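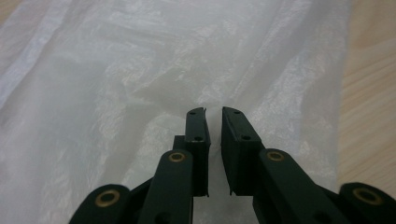
Pluvel asks whether the plastic sheet can go back over the table before the check is signed. No, sign first.

UNDOW WORKROOM, TABLE CHECK
Sunday, bench 4

Tabletop, splinters: OK
Edges + corners: OK, one rough spot, sand it
Legs tight: 3 yes, 1 no. Allen key in drawer
Plastic sheet, no tears: re-check, fold lines hide them
Sheet clear of heater: OK
Nothing hanging to floor: trip hazzard, trim it
Knife blades in tub: OK
Exit clear: yes

Order more sheeting from Durkutia, item 143. Leg still needs doing befor Monday shift.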